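## 4. Marking out the packing table

Our brief from Histport was to see whether a taped layout would help people pack the Kisness sets with fewer mistakes. I doubted it from the start, and I have tried not to let that colour the results.

The claim came from the Skarine guide, which says that dividing a bench into zones "cuts errors at once". It doesn't say whose errors, or how they were measured. We packed 100 sets on the plain table and another 100 with blue tape down, using the same 3 packers both times.

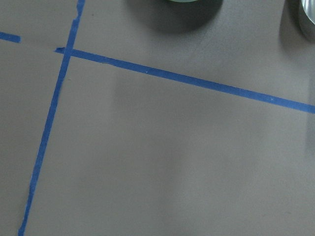
Bogdan Dobre

The tape is easy to see against the grey top, I'll give it that. Keeping it neat is another matter. One strip wobbles along its length and has ragged edges, and where two strips cross there is a double layer. A short part of the wider strip near that crossing looks slightly lifted or frayed. The guide shows only perfect lines.

Errors did go down in the taped round. But the taped round came second, so the packers had already had a full round of practice, and one of them told me she stopped looking at the lines after the first few sets. I don't think we can credit the tape with much.

Okoro suggested swapping the order and running it again in November - sensible, but outside our time. Without that second run I would not recommend taping the other tables. If it is done anyway, the strips should be laid against a straight edge and checked each week.

### 4.1 Still to do

- Repeat with the taped round first
- Try new packers
- Ask Skarine where their claim comes from (no reply yet)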